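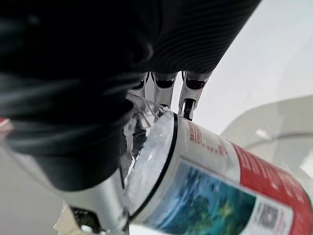
A reader wrote in to say that the Harbor stage in Flerkton can't be cleared without buying hints, and that the last row of the grid has no legal word left once you reach it. The stage can be cleared for free. The row does have a word in it, but only if you kept the right tiles back, and most people spend those tiles early. This page goes through how to play the Harbor stage from the first grid to the last, and most of it applies to the later stages too.

Updated 8 January 2018 for the new tile set.

What you need before you start

You need to have finished the Orchard stage, which unlocks Harbor on the map. You don't need any coins. If you have coins saved up, leave them alone until you reach the Plonau stage, where the timed grids begin and a spare shuffle is worth having.

Turn off the automatic hint in the settings menu. It is on by default in the phone version. When it is on, the game highlights a word after a short wait, and if you tap anywhere near it the word is played for you. The highlighted word is nearly always a short one made of common letters, and those are the letters you want to keep.

The Harbor stage has 14 grids. You can leave after any grid and come back, and your score is kept. You can't leave in the middle of a grid without losing it.

How the Harbor grids work

In the Orchard stage, tiles you use are replaced with new ones from the top. In Harbor they are not. Each tile you play is gone, and the tiles above it drop down one space. When a whole column is empty, the columns to the right of it slide over to close the gap.

This changes how you should play. In Orchard you could take the first long word you saw. In Harbor every word moves the rest of the grid, and a long word through the middle can pull apart two or three other words you had already spotted.

Words can run left to right or top to bottom. They can't run backward or on a diagonal. They can turn one corner, which the game shows you in the tutorial grid and then never mentions again. A lot of people who get stuck in Harbor have forgotten about the corner. If you see CAST running across and LE going down from the T, that is CASTLE, and it is a legal play.

The shortest word allowed is three letters. Plurals count. Names of people and places don't count, with the exception of the stage names, which the game treats as bonus words.

Step 1: Read the grid before you touch it

There is no timer in Harbor, so use that. Go through the grid and look for the hard letters first: J, Q, X, Z, V and K. These decide whether you can clear the grid or not. Each one has to go into a word at some point, and there are usually only one or two words on the board that will take it.

If you have a Q, find the U. In this stage they are never more than two spaces apart at the start, but they can be in different columns, and playing something underneath one of them may bring them level. It can also push them apart for good. Work out which before you play anything in those columns.

Step 2: Play from the top down

Words near the top of the grid don't move anything except themselves. Words at the bottom move everything above them. So start at the top. A four-letter word in the top row costs you nothing in terms of position, and it gives you fewer tiles to keep track of.

When you have run out of words in the top two rows, look for words that run down a single column. These only disturb one column. Words that go across the bottom row are the last choice, unless you have checked where everything above will land.

It helps to draw the grid on paper for the harder ones. I used squared paper from grid 9 onward and crossed off the tiles as I went. It is slow, but you can rub out a mistake on paper and you can't in the game.

Step 3: Hold back your vowels

This is the part the reader's complaint comes down to. The usual way to fail a Harbor grid is to reach the last six or seven tiles and find that they are all consonants.

Before each play, count the vowels left on the board. You want at least one vowel for every three tiles that will remain after the word is gone. If a play would take you below that, look for a different one. A word like QUEUE gives a nice score and usually ends your chances on the grid. A word like STRENGTH is the best kind of play here - eight tiles gone and only one vowel spent.

Some useful words that use few vowels or none:

SHH, HMM, PST, NTH
DRY, FLY, SKY, TRY, WHY, SHY
MYTH, LYNX, HYMN, GLYPH
RHYTHM, CRYPT, TRYST
SCRATCH, STRETCH, THIRST, CRUNCH

The game accepts all of the words above in the current version. It used to reject SHH and PST, but both have worked since the December update. The Y is worth as much as a vowel in this stage, so treat it as one when you count.

Step 4: Plan the last two words

When the grid is down to twelve tiles or fewer, stop and work out the whole ending before you play anything. With twelve tiles you are normally looking at two or three words. Find the final word first and then see what has to be removed so that its letters come together.

For example, say the bottom row is P O T E R and there is a three-letter word, LID, sitting upright on top of the E. Play the upright word and nothing below it moves. You are left with POTER, which is not a word, and you lose. Now suppose the grid has an extra S on top of the R. You could play POTS with a corner only if the S were next to the T, and it isn't. So this grid was already lost one play earlier. Planning at twelve tiles gives you the chance to catch it.

If you can't find an ending, restart the grid. Restarting costs one heart, and hearts refill on their own. A hint costs coins, and it only shows you the next word. It doesn't check that the grid can still be cleared after it.

Step 5: The final grid

The last grid in Harbor is larger than the others and has a locked row at the bottom. The row opens when your score for the grid reaches 70. Most players get there with a lot of short words and have nothing left above the locked row when it opens. Then they have only the locked tiles to work with.

The locked row reads F L N P O R T A. On its own it gives you PORT, and then you are left with F, L, N and A, which slide together as F L N A and make nothing. This is the point where it looks as though the grid is broken.

What you need to do is reach the score with three tiles still on the board above the row. They should be these:

The A above the L
The S above the A at the right-hand end
The K above the N

Play PORTA as it stands? No, the game won't accept it. Play PORT first, using the four tiles in the middle of the row. The A and the S to the right of it slide over to close the gap. The row is now F L N A, with A above the L, K above the N and S above the last A.

From here, play FLASK? It isn't possible, as the letters turn more than one corner. The game has a rule for this grid only: once PORT is gone, the stage bonus becomes active, and the name of the town on the map, FLANPORT, is filled in with any letters it still needs from the row. Tap the F, the L, the A above it and then the N. The game completes the rest of the name for you and clears everything left on the board, including the K and the S.

The order of the taps matters. If you tap F, L, N you get an error sound and nothing is played, so you can try again without losing a heart.

Scoring

You don't need a high score to move on, but you do need it for the third star. Three-letter words give 3 points and each extra letter adds 2. Turning a corner adds 1. Clearing the grid completely gives a bonus of 14 on any of the ordinary grids.

The clear bonus is worth more than most single words, so the way to get three stars is the same as the way to finish the grid. Don't chase long words for their own sake.

Common problems

The word is real but the game rejects it. Check that you only turned one corner. If you did, the word probably isn't in the list. The Tai word list, which the game uses, leaves out a fair number of older words and most slang.

The grid is different from the one described. The first thirteen grids are mixed up each time you restart, so the letters are the same but the positions may vary. Only the last grid is fixed.

The stars disappeared after the update. They come back when you open the map and let it load all the way to the end. On older tablets this can take a minute or two.

The next stage is Plonau. It uses the Orchard rules again, with new tiles coming in from the top, but with a clock, so turn the automatic hint back on if you find it useful there.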